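Re: [skadine-dev] tracker drops out on bedding episodes

> Running 0.9 on the Castcombe set and the pose track keeps
> dying partway through. 2,160 frames in, 516 flagged lost.
> Tabletop stuff is fine. Is it calibration or are we just
> stuck with this on cloth?

Not calibration, or not mainly. Looked at three of yours over lunch. Reprojection is fine right out to where the fisheye goes black.

Problem is the feature picker. It loves high contrast print, so on a blanket it grabs the lettering and the cartoons and then the blanket moves. Solver thinks the camera moved. Same with the quilt seams, once somebody lifts an edge they're all junk. Bed side and wall should be carrying it but theres hardly any texture there so they get outvoted.

Frame 1,831 from the quilt one, worst of the lot:

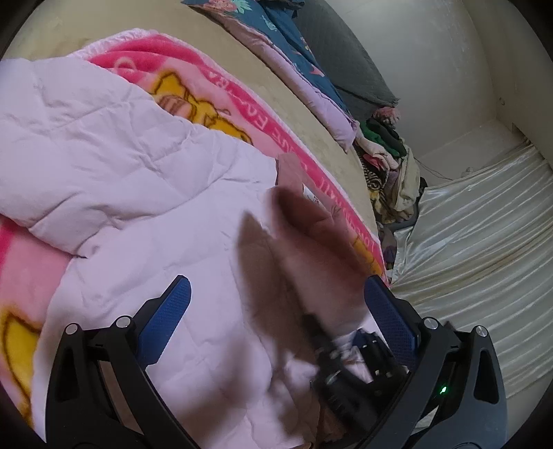

What I'd try, in order:

- finger mask on, and dilate it. Default mask only covers the static shape
- cap features per grid cell, Flosby config has it at 328 total, way too many end up in the middle
- drop anything with a blur score under threshold before matching, not after
- then the motion segmentation branch, if you can stand the build

First two got me most of the track back on that episode. Havent tried the rest on your data. Sisodia loader still chokes on the new timestamps btw, use the old one for now.

Will push the mask change tonight, shout if it breaks the tabletop runs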